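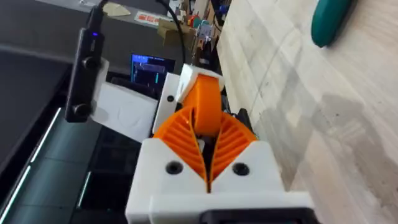

Galeria – Ensaios de preensão, projeto Pesari

O projeto Pesari estuda a aprendizagem de tarefas de manipulação a partir de imagens captadas no punho do robô. O conjunto recolhido em outubro na bancada de Jularstead contém 3,000 episódios, com duração máxima de 20 segundos cada.

Bancada, vista do punho. Dedos laranja do tipo fin-ray em suporte branco impresso em 3D – faces internas com nervuras paralelas. À esquerda, módulo de câmera preto com 2 lentes, montado na vertical.

O método Zamov foi treinado com 3 sementes e comparado com a linha de base Dabbas. Os episódios com oclusão total do objeto foram mantidos no treino e excluídos da avaliação.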